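# Sunday at the Zustel open day

I had Zustel on a USB stick in my pocket the whole train ride, which made me feel slightly silly, like bringing your own sandwich to a restaurant. For anyone who hasn't met it: Zustel is a small free tool that writes an operating system installer to a stick, and it has saved more old laptops in my family than I can list. Once a year the people who write it open their office for a day, and this year I finally went.

The office is on the second floor above a bike shop, and the stairs smell of rubber. Doors opened at 10 a.m. and by the time I got up there the coffee was already on its second pot. Polyxeni Christodoulou, who started the project, was at the door handing out paper name tags and telling everyone to write their username as well. Good idea! I spent half the morning meeting people whose bug reports I'd been reading for years.

The first talk was hers, and it was about the new boot menu. You can now put several installers on one stick and pick between them at startup, and the menu remembers the last one you used. She showed it on a laptop so old that the hinge had been fixed with a bracket – it came up on the first try and got a round of applause. The part I liked best was the checksum step. Before, you had to find the hash yourself and paste it in. Now the tool looks for the file next to the download and checks it without being asked, and if there's a mismatch it tells you in plain words what to do next.

After that we split up. I went to the hardware table, where they had 40 USB sticks in a tray, all labeled with masking tape, and a machine set up to test each release on every one of them. A full run takes roughly 16 hours, so they start it in the evening and read the results at breakfast. The sticks that fail most often get a red dot. (I looked for mine. Red dot.)

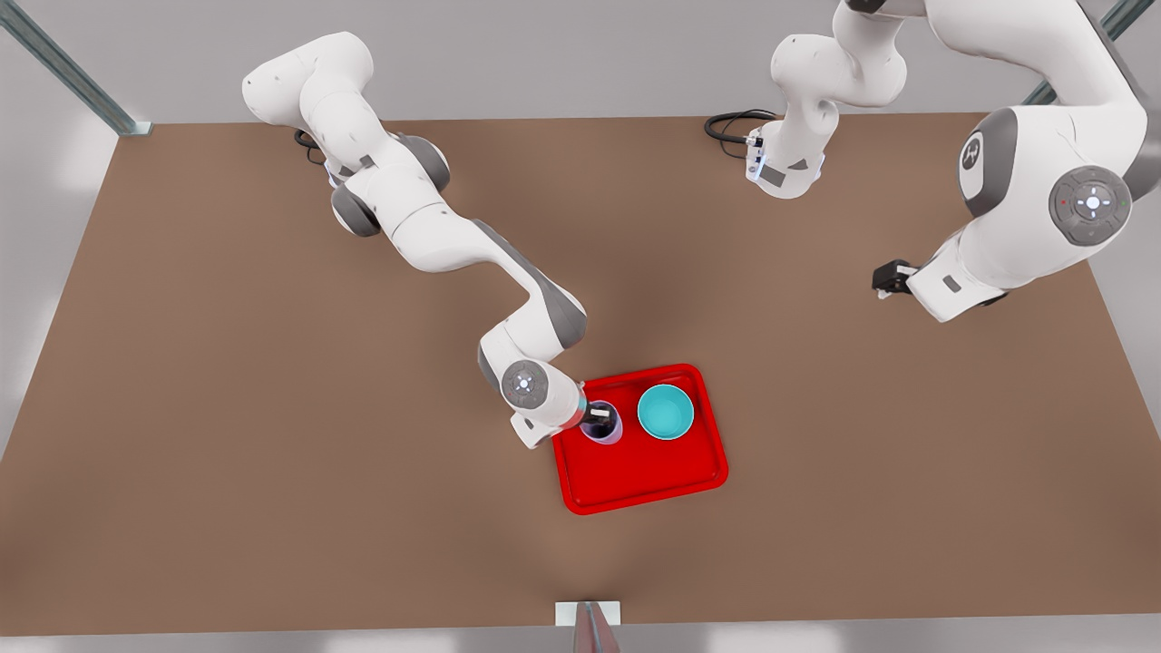
The afternoon belonged to drivers, and I was looking forward to it more than anything else on the program. Sidra Bugti writes the part of Zustel that adds storage and network drivers to the installer before it goes on the stick, and she talked for an hour without a single slide. Her big point was that an install tool should never guess. If it finds two drivers that could both fit, it should stop and ask you. She also wants the installer screens rendered on a computer so that they can be checked without a real monitor attached. I'd never thought about testing that way and I've been thinking about it ever since.

There were two guest tables as well. Juntunen make a backup program, and their person walked me through restoring one folder from a full disk copy, something I've always done the slow way. Grarer had their partition editor running, and the preview is lovely – you drag everything where you want it, read the list of pending changes, and only then press Apply. I came home and installed both.

Lunch was soup and bread in the hallway, and I ended up next to a retired teacher who looks after 17 school computers in her town. She keeps one stick per classroom on a hook board and was there to ask whether version 20 would still run on 32-bit machines. It will, for one more year. She wrote that down and underlined it.

My only grumble is the room for the last session, on translations. It was too small, so I listened from the corridor and missed most of the questions. The notes are supposed to go up on the Poltel forum, where the project has its message board, and I'll add a link when they do.

If you're thinking of going next year, bring the oldest laptop you own and its charger. The repair corner stays open until 5 p.m., and they got my aunt's machine to boot from USB by changing one setting I had walked past a dozen times. It's now sitting on her kitchen counter with a fresh install, and she has already changed the wallpaper to her dog.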